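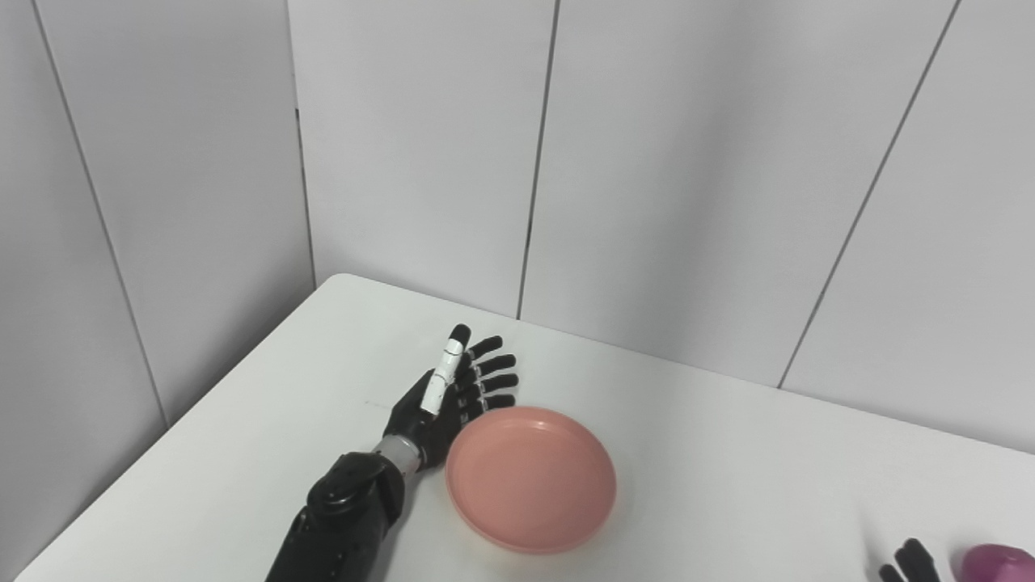 *Photo: Kasbridge bench project / Beathag Chisholm. Free to reuse with credit.*

# kasbridge-bench-budget

Welcome, and thank you for stopping by! This repository holds the planning sheets, the parts list and the rather long pile of notes we used to work out what a tabletop robot station with two arms and two five-digit hands would cost us, from the first email to a supplier right through to the replacement screws. I keep it in the open because when I started I went looking for somebody else's version and found plenty of papers about what such a station can do, and hardly a word about who pays for the table.

The work our station is meant for is plain household stuff: plates, cups, the sort of thing you'd find in a kitchen drawer or a drying rack. You'll see that reflected all over the spreadsheets. If your station is going to do something heavier, or something in a wet room, most of the structure should still carry over, but please don't carry over the hand budget without reading the section on spares first.

— Beathag Chisholm, Kasbridge

## What's in the repository

| File | What it holds |
|---|---|
| `parts.csv` | One row per line item, 153 rows |
| `quotes.csv` | Quotes as received, before and after haggling |
| `hours.csv` | Staff time, in half-hour entries, 829 entries |
| `plan.csv` | Our purchase order, in the sense of what to buy before what |
| `spares.csv` | Stock levels and reorder points for hands, tips, cables |
| `notes/` | Free text, unevenly spelled |

Everything is plain CSV with a header row, commas as separators and a period as the decimal mark. There's nothing clever in there. I did have a version with linked sheets and colored cells, and I was very proud of it, and it fell to pieces the first time a colleague opened it on a different machine.

## How to read `parts.csv`

The columns are `item`, `group`, `qty`, `unit_cost`, `lead_weeks`, `must_have` and `comment`. Most of them speak for themselves, but a few words about three of them.

**`group`** takes one of 5 values: `arms`, `hands`, `room`, `props` and `people`. We argued for quite a while over whether a wrist coupling belongs with the arm or with the hand, and in the end it went with the hand, because whenever we asked for a quote on a different hand, the coupling changed too. If you disagree, a find-and-replace will sort you out in no time.

**`lead_weeks`** is what the supplier told us at the time of the quote. The real waiting time is in `quotes.csv` under `arrived_weeks`, and I'd encourage you to look at the two side by side before you promise anyone a start date.

**`must_have`** is `y`, `n` or `later`. The `later` rows are the ones I'd look at hardest. A good many of ours were things we had talked ourselves into wanting, and they've sat at `later` ever since without anybody missing them.

## Notes by group

### Arms

We have two, and for a long time the plan had only one. The single-arm budget looked lovely on paper. What changed our minds was going through our own task list, line by line, and marking which jobs a person would do with one hand in their pocket. There weren't many! Holding a plate with one hand and doing something to it with the other is an awfully common thing in a kitchen.

If you can only afford one arm this year, buy the mounting and the power supply for two. Adding the second mount afterward meant moving everything off the table and starting the alignment over, and those hours are all in `hours.csv` for you to wince at.

### Hands

Here is where the money goes, and here is where I'd ask you to slow down. Our two finalists were a hand from Vasilakis and one from Dradum. I won't tell you which is better, as both firms were kind and patient with me and both hands did the bench trials we set them. What I will say is that the quotes weren't built the same way. One came with the coupling, the cable and a set of tips included, and the other listed each of those on a line of its own, and it took me far too long to notice that I'd been comparing a complete hand with a bare one.

So, ask each supplier the same questions, in writing:

- Does the price include the wrist coupling and the cable to the controller?
- Can a single digit be swapped on our bench, or does the whole hand go back?
- If one digit is replaced, does the hand need calibrating again, and who can do that?
- How many tips come in the box, and what does another set cost?
- What happens to our spares if the model is updated next year?

The second question matters more than I first gave it credit for. A hand that goes back in a crate is a hand you don't have, and with a two-arm station that can stop the whole bench.

Do also put a line in for the small parts. Tips wear, covers get scuffed, and little screws have a way of finding the floor. In `spares.csv` the reorder point for tips is 4, which suits how much we use them. Set yours from your own first couple of months and change it without shame.

### Room

Please, please budget for the room. In our first draft this group had a table in it and nothing else. Going back over it, I added the wall paneling, the lighting, the electrical work, the floor anchors and the door that had to be widened to let the crates in.

We went with white panels on the walls and a plain white tabletop. It's a pleasant, even sort of background, and colored props show up nicely against it, such as a salmon-pink plate. The drawback is cleaning: every crumb and speck shows on a white table, so there's a small standing line under `people` for wiping down at the end of the day, and you'd be surprised what that adds up to over a year.

The lighting was one of the better buys. We asked for soft, even light with no hard shadows, and the fitter from Fanotthorpe talked me out of the expensive fixtures and into plain diffused ones. I was grateful then and I'm grateful now.

Putting the table into a corner saved us floor space and cost us access. Getting behind anything means pulling the table out, and on our plan that's a two-person job. If you have the square footage, price it both ways before you decide.

### Props

Props are cheap one at a time, and that's exactly how they sneak up on you. Buy them in sets, in strong plain colors, and buy duplicates on the same order. We once had to hunt for a second plate in a matching shade and paid more in postage than for the plate.

A shallow plate with a raised rim is a nice starting item, by the way. There's an edge to get hold of, it stacks, and every store has some. We keep the props in labeled bins, and the bins have their own row in `parts.csv` too, for completeness.

### People

I nearly left this group out, and I'm so glad I didn't. Someone has to unpack, mount, align, test, tidy, order, chase the order, and be on the phone. `hours.csv` records all of that for setup and the early running period, with a short text note on each entry. The notes are candid. "Looked for hex key" is an honorable use of half an hour and it belongs in the budget.

## The order we'd buy things in

`plan.csv` has the full version, with dependencies. In short:

1. Room work, including power and light
2. Table and both mounts
3. Arms
4. One hand, with its spares
5. Second hand
6. Props, in one order

The gap between the first and second hand was deliberate. It gave us a few weeks to learn what we liked and to correct the spares list before doubling it. The second hand's quote had an expiration date on it, though, so check yours! Ours ran out in October and I had a nervous afternoon getting it extended.

## Known gaps

- Shipping and import charges are lumped together in most rows. I'd like to split them and haven't.
- Electricity use isn't recorded at all.
- Insurance is missing, as it's handled for the whole building and I couldn't get our share broken out.
- Some of the early rows in `hours.csv` were filled in from memory. They carry `recalled` in the notes column.
- Supplier discounts appear as received. Yours will differ, and you shouldn't wave our figures at anyone as a promised price.

## Using and changing the sheets

Copy whatever you like. If you swap in your own currency, change it in `parts.csv` and `quotes.csv` both, and leave a comment in the first row saying so for the benefit of whoever opens it next. The column names are safe to extend; we only ask that you don't rename `group`, as the little totals script looks for it by name.

To get totals by group:

```
python totals.py parts.csv --by group
```

Add `--must-have y` to leave out the wishes.

Corrections are very welcome, and so are budgets from other benches, even half-finished ones. Open an issue, or send a pull request against the `drafts` branch. I read them with my morning coffee and answer most of them before lunch.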